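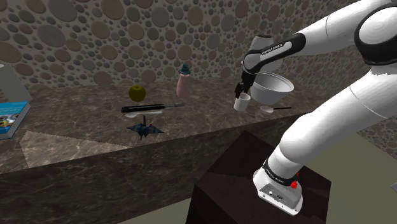

Itching without a rash: Pernon study finds no single cause

A team at the Lowther Clinic in Pernon has published the results of its study on people who itch every day although their skin looks healthy. The researchers found no infection, no parasite and no common allergy which could explain the complaint in the whole group. They did find that many of the patients slept badly, and that a good part of them had dry skin or low iron which had not been noticed before.

The study began with a questionnaire sent through family doctors in Pernon and the neighbouring valley of Plakimari. In total 1,639 adults sent it back. From these the team invited 300 people who had itched on most days for at least six weeks and had no visible rash when their doctor looked at them. A second group of 400 people without itching was invited for comparison. So 700 people came to the clinic, where they had a skin examination and blood tests and kept a diary for two weeks.

Trudy Sutcliffe, the dermatologist who led the work, said that the patients often arrived with a long history of visits. Many had changed their washing powder several times, and a few had thrown away their bedding and even their carpets.

"They were told it was stress, and then they were told it was insects, and then it was stress again," she said. "We wanted to look at all of them in the same way, with the same tests, and write down what we saw."

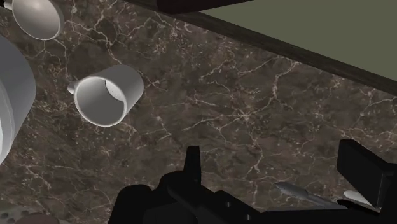 Dark brown marble with white and cream veins.

Low iron was more frequent among the people who itched than in the comparison group, and so were thyroid problems, but both were found in a minority only. Dry skin on the lower legs was the most common finding. It was easy to miss in the surgery, Dr Sutcliffe explained, as many patients put on cream in the morning before their appointment.

The part of the report which will probably be discussed most is the one on sleep. In the diaries, a bad night was usually followed by a day of stronger itching. The opposite was also seen, but less often. The authors are careful here. They write that a diary of two weeks cannot show which of the two comes first, and that some patients may remember the itching better when they are tired.

The team also tested the tap water, because people in Plakimari have blamed it for years. The water there is harder than in Pernon town. However, the share of people with daily itching was almost the same in both places, and the report says there is no reason to buy a water softener for this purpose alone.

Not everybody is satisfied. Ziler, a support group for people with chronic itching, welcomed the study but said that two weeks of observation were too short. In a statement the group asked for a longer study that would include children, and for faster access to a specialist. It also said that some members fear the result will be read as "nothing is wrong with you".

Dr Sutcliffe does not agree with such a reading. "The itching is real, whatever the blood test says," she said. "If we have not found the cause in a person, this is information about our tests. It does not permit us to send the person home."

The report advises family doctors to check iron and thyroid function, to ask about all medicines, including those bought without a prescription, and to look at the legs again on a day when no cream was used. For patients with dry skin it recommends a plain moisturiser without perfume twice a day, and showers that are shorter and not too hot. Anyone who also has weight loss, fever or yellow skin should see a doctor quickly.

The clinic will invite the 300 patients again in December to see how many of them still itch. People who filled in the questionnaire but were not examined cannot join at this stage. A summary of the results in everyday language can be collected from the reception desk at Lowther, and family doctors in both areas have received copies for their waiting rooms.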